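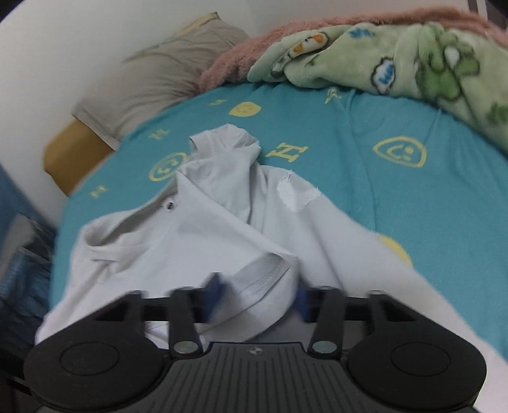
A white garment on a teal bed sheet.

What Is a Census?

A census is a count of all the people who live in a place. The town of Olen holds one every 6 years. In May, each home receives a form that asks how many people live there and how old they are.
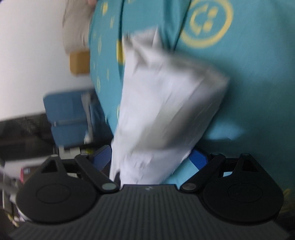

The answers are then added together. At the last count, Olen had 200 residents – 79 of them were children. The town uses these numbers to plan schools, parks and bus routes. Names on the forms are kept private.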